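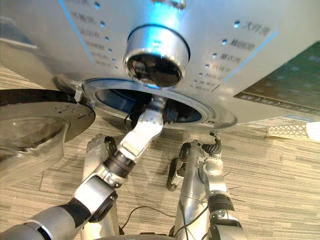
The Grover is the front-loading washer we sell most of to people in small apartments, and this page covers what to know before ordering one. It's a full-width silver machine with a single knob and a round door that hinges on the left, so check which side of your laundry space has room for it to swing. The program names run down the panel in two columns on either side of the knob, each with its own small round indicator. The names are in Chinese. An English program card comes in the box with the hoses, and most buyers tape it to the wall for the first month and then forget about it. Two strips of blue light mark off the control area, which helps if your machine sits in a dim closet.

Price: 2,180, delivered to the ground floor. Stairs are extra. Ask for a quote if you have more than one flight.

Stock code: 3638
Door: round, dark glass, left hinge
Finish: silver
Controls: one knob, printed program names, indicator lights
Supplied with: inlet hose, drain hose, English program card, four shipping bolts (remove before use)

Placement

The machine needs a hard, level floor. Set it down, press on each top corner in turn, and adjust the feet until it stops rocking. Leave 25 mm at each side and a little more at the back for the hoses. Don't push it hard against the wall, as this kinks the drain hose and you will get a drain error partway through the first cycle.

Take out the shipping bolts and keep them. You will need them if you move. We do sell replacements, but they come from the Flidness warehouse and can take a couple of weeks.

Loading

Load items one at a time and let them drop loosely. A full drum should still have space for your hand above the laundry. Towels and fleece blankets take up more room than they seem to when dry, and a single heavy blanket on its own can bunch to one side and set off the balance sensor. Put a few smaller pieces in with it. Before closing the door, run a hand around the rubber gasket. Socks and face cloths like to sit in the fold there.

If the spin stops and starts again several times, the load is uneven. Pause it, wait for the door to release, pull everything apart, and restart the spin.
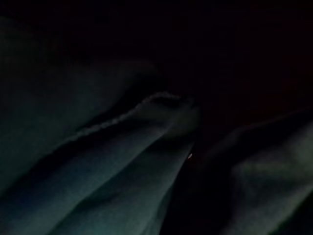
Amber Van Loon wrote to us that two bath sheets spin badly in hers and three spin fine, and that she now waits until she has three. We have passed that tip along to other buyers and it seems to work for them as well. If you mostly wash big flat items such as sheets, shake each one out before it goes in. Sheets that go in folded tend to come out folded, with a soaked patch in the middle.

Unloading

Most complaints we get about front loaders are about bending. The door opening is low, and a basket on the floor makes it lower. Put a chair next to the machine, on the side away from the door, and stand the basket on the seat.

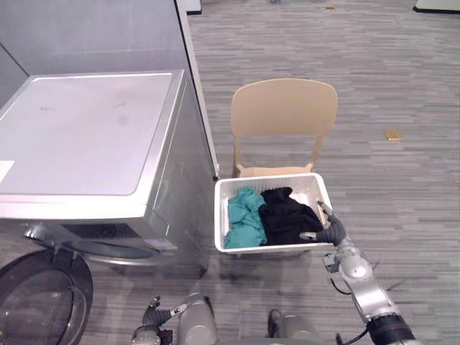
A light plastic chair is fine for this and can be wiped down afterward. Pick a basket with holes in the sides so that damp clothes get some air if they have to wait. Keep dark and light pieces apart if they are going to sit for any length of time, especially new black cotton.

Leave the door open a few inches after the last load of the day. Wipe the gasket with a dry cloth, and clean the drain filter once a month. Put a shallow tray under the filter cover first.

Returns and service

Unused machines can be returned within 25 days if the shipping bolts are still in. Repairs are handled by Gautier, and you can book through our counter or by email. Have the stock code and your order number ready.

Search products Enter keyword Go

Comments (3)

Haoran Yu
Does the door reverse? My wall is on the left.

Clindotholm Appliances
Sorry, no. The hinge is fixed on this model.

Pouran Kiani
Had mine since March. The card fell behind the machine and I know the programs by position now. Quiet enough on the wash, loud on the last few minutes of the spin. The chair idea saved my back.

Contact us | © Clindotholm Appliances | Back to top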